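Apostille through an agency, is it worth 497 dollars?
Document Services and Overseas Paperwork board

larchgate
Posted 9:14 am

I need a degree and a police check authenticated for a job overseas. The employer says both have to be done before they'll start the visa file. I rang two agencies. Mikance quoted me $497 all up, courier included. Halbridge wouldn't give a price until I'd scanned everything and sent it to them, which put me off straight away.

What bugs me is the Mikance site. Every second page says they're "recommended by government", with no link and no letter. I asked the fellow on the phone who had recommended them and he said it was "well known in the industry". That isn't an answer. Has anyone here used them, and did you get anything you couldn't have done yourself with an envelope and a stamp?
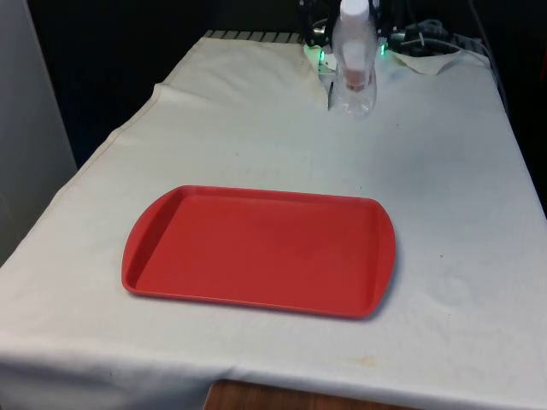
The other thing I can't work out is whether the price covers the notary. The quote says "notarial handling", which could mean they pay the notary or could mean they walk it across the road and send me the bill. I've emailed to ask. So far I've had an automatic reply with a ticket number, 3417, and a link to rate my experience.

tin_whistle
Posted 9:52 am

Used Mikance in December. Two documents, same as you. They came back with everything attached and the consulate took them without a word. I paid and I'd pay again. My time is worth something and I didn't want to spend my lunch hours on hold.

Recommended by government, though? I'd ignore that line on anybody's website. An office that has a list of service providers on a page somewhere isn't recommending any of them. Usually it says so right under the list.

Jhosep Pacheco
Posted 10:20 am

Sorry, but "the consulate took them" tells us nothing about the agency. The consulate takes them if the certificate is genuine, and the certificate comes from the same counter no matter who posts it in. You paid for a cover letter and a courier bag.

I did mine on my own. Got a notary to certify a copy of the degree, filled in the request form, mailed the lot with a return envelope. It was back in 16 days. The form is short and the instructions are in plain language. I'm not especially organised and I managed it.

larchgate, before you spend a cent, ask your employer in writing which of the two they want:

an original with the certificate attached
a notarized copy with the certificate attached

Some places refuse the copy. If you get that wrong you pay twice, and no agency I've dealt with gives the money back. 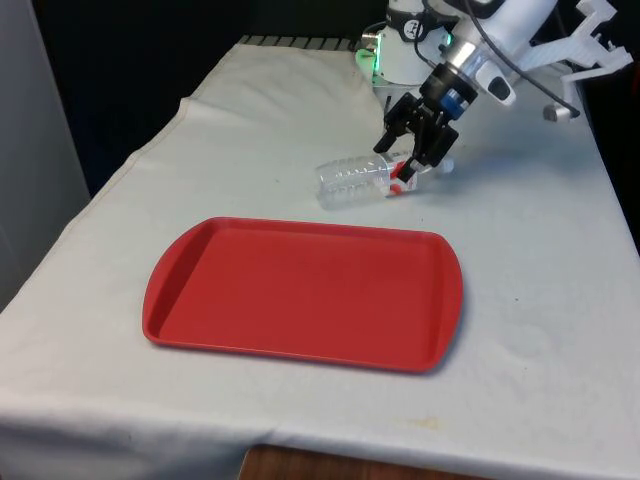 Also get them to name the country office that will be reading it. My employer's HR person told me one thing and the licensing body told her another, and it was the licensing body that counted. I lost a week over that and it was my own fault for believing the first email.

quillfeather
Posted 11:05 am

Jhosep, glad it went well for you, but you had a simple file. My police check was rejected at the first go. The signature on it wasn't one they had on record, and the letter that came back was three lines long and didn't say how to fix it. I went to Ahonen after that. The woman there knew straight off what was wrong and told me to order a fresh one and ask for it to be signed for use abroad. She didn't charge for the call either.

So I don't buy the idea that it's all just a courier bag. Some of these people know which documents bounce.

Jhosep Pacheco
Posted 11:31 am

Fair enough, and that's useful. But notice what you've described. It was a phone call, and it was free. That isn't the $497 product.

larchgate
Posted 12:40 pm

Update. Mikance wrote back. The notary is extra. So is "document review", which I'd have thought was the whole job. I asked again about the government recommendation and this time I was told a former client had "heard it from someone at the counter". So somebody's customer once had a chat and now it's a banner on the home page.
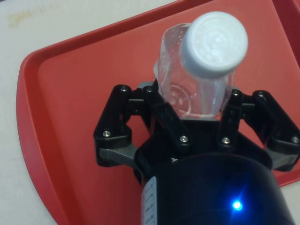
Aarne Valtonen thinks this is being too hard on them. Staff at a counter do get asked all day who can help, he wrote, and some of them will answer. He didn't see the harm in a business repeating it, provided it was true, and he reckoned most people reading the page would take it as ordinary advertising.

tin_whistle
Posted 1:18 pm

I'm with Aarne. Every dentist in my town is the most trusted in my town.

quillfeather
Posted 1:26 pm

A dentist doesn't put the government's name on it. People ordering these things are often new to the country or already overseas, and they'll read that banner as official. My mum would have.

And Ferell does the same with a little maple leaf crest that looks like a department logo if you squint. I wrote to complain and was sent a discount code.

larchgate
Posted 2:03 pm

I've decided to try the degree myself and see how I go. The police check I'm less sure of after what quillfeather said. I've typed up what I've learned so far in case it helps the next person. Correct me if any of it's off.

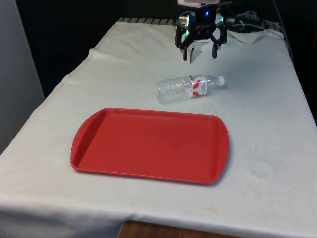

Do I have to use an agency to get a document authenticated?
You can send it in yourself by mail, and the certificate you get back is the same one.

Does the agency's fee include the notary?
Depends on the firm, so get it in writing before you pay.

Can they speed up the government end?
Not that anyone here has been able to show. Mikance's "priority" option turned out to be a faster courier home.

Jhosep Pacheco
Posted 2:30 pm

Looks right to me. I'd add that you should scan both sides of everything before it leaves your hands, blank backs too. And don't take the staple out when it comes back. My cousin did that to make a tidy photocopy and the receiving office sent the whole thing home.

Aarne Valtonen
Posted 3:11 pm

I'd still say the second answer is unkind to the firms that do list their fees properly. Ahonen has a full price sheet on the site, notary included. Put that in if you're going to keep the list up.

larchgate
Posted 3:25 pm

Just looked. You're right, it's there, though the sheet doesn't say when it was last updated. I'll ring them about the police check tomorrow and post what they tell me.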